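Home | News | People | Noticeboard | Back issues

3 min read

The arms have been on the wrapping bench since March

When Dornmont's returns room took delivery of its new arms, the announcement ran to 626 words and used "journey" four times. It did not mention where anyone would put their tea. This has been the main operational issue ever since.

The job itself is simple enough to explain and tedious enough to do. Odd-shaped parts come in, get wrapped, get checked for loose ends and go into a tray. Shanthi Herath did it by hand for years and reckons she could manage 42 an hour with the radio on. The arms do 18. They do not care for the radio, but they also do not stop at ten past three to ask whether anyone has seen the good scissors.
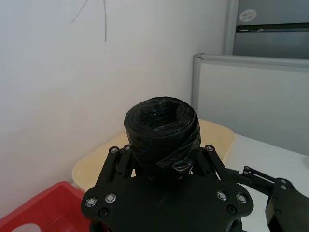

One of the grippers with a wrapped part, tape flap and all.

Flaps are Shanthi's department now. Her title has changed from packer to cell operator, and she gets a bit more money and a tablet that logs her out whenever she puts it down. She teaches the arms how to hold each new shape, which she compares to showing a nephew how to carry shopping. Her wrists have stopped aching. Her patience is under review.

Jahangir Karunaratne, who works the late shift, is less sure. He used to chat to whoever was across the bench, and the late shift is down to him and Dinesh Dissanayake, who wears ear defenders. Both were promised there would be no job losses, and there haven't been any, although two people who left were not replaced and everyone has noticed. Eirlys Prothero from the staff forum has asked for that promise in writing. She has been told it is being drafted.

Training for the second group starts once Tranier sends the revised manual. The current one has 100 pages, and the chapter on clearing a jam refers you to the chapter on clearing a jam. Names to Eirlys, please, and mugs on the shelf by the door.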